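The Guthrie Notebook
Field notebook for rally and protest observers
$39, ships from Arncombe

I started making these for myself. For years I went out as an observer at marches and vigils in Arncombe and over in Cleltulton, and I always came home with the same mess: times scribbled on the back of my hand, half a badge number on a receipt, and a page of notes that had turned to mush in the rain. If you've ever had to type up a statement from that kind of thing (at midnight, with your shoes still on), you know how much gets lost.

So I made a notebook for the job. It's for people who stand at the side of a demonstration in a bright vest and write down what happens, whoever is doing it – police, counter-protesters, stewards, the crowd itself. I don't care which side of the street you'd be on if you weren't working. The pages are the same.

There are 90 pages, printed both sides. Each one has a time column down the left, a wide space for what you saw, and a narrower space for what you only heard about from somebody else. That second space is my favorite part and I fought for it! When things get heated, rumors move through a crowd a lot faster than facts do. Somebody shouts that a man tore down a banner, and ten feet on he has burned it, and by the corner he's said something terrible about somebody's church or mosque. I have watched a perfectly calm evening turn ugly over a thing that hadn't happened. Keeping hearsay in its own box has saved me more than once when I was asked later, "Did you see that, or were you told?"

The paper takes pencil and ballpoint even when it's damp. Please don't use gel pens, they slide right off. The cover is stiff enough to write on standing up, and it opens at the top like a reporter's pad, so it works for lefties too (I'm one).

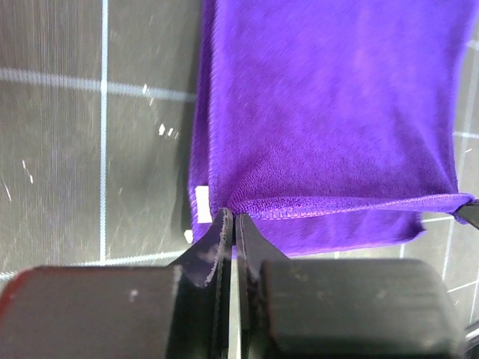

Purple terry towel, folded

Every page is numbered in advance. You can tear one out if you really have to, but the gap will show, and I like it that way. If your notes ever end up in front of a complaint board or a judge, a complete run of pages is worth having. In the back you'll find nine pages of checklists: what to note when somebody is arrested, what to note when somebody is hurt, how to describe a vehicle, how to describe a person without guessing at their religion or where their family comes from. I rewrote that last one four times and I'm still open to suggestions.

There's also a blank map grid inside the front cover. Sketch the streets before you go out. You will not feel like doing it once the shouting starts.

What it won't do: it isn't legal advice, and it won't train you. Go with a group that runs proper training, and go in pairs. I've left two lines on the first page for your partner's name and the number you'd call if you got separated. Don't write the names of witnesses in it unless they've agreed. Notebooks get lost and sometimes they get taken, and a frightened person who trusted you shouldn't pay for that.

The first printing came out in May and I ordered 1000 copies, which my spare room was not happy about. The printer is in Vorport and they've been lovely. A few early copies had the time column a little too narrow – if you got one and it bugs you, write to me and I'll swap it, no need to send the old one back.

Groups: if you're ordering for a whole observer team, send me a note before you check out and I'll work out the shipping by hand. The website isn't clever enough to combine boxes and it will charge you something silly.

Refills: not yet. People keep asking for a cover you can reuse, and I've tried a couple of versions, but the pages came loose in both. I'd sooner sell you one that stays together.

Returns: unused copies can come back any time. Used copies, please hang on to them. Put them somewhere dry, write the dates on the spine and don't toss them when the news moves on. Complaints can take ages to be heard, and I've been asked for notes I'd nearly forgotten I had.

Page last updated December 6, 2020. In stock.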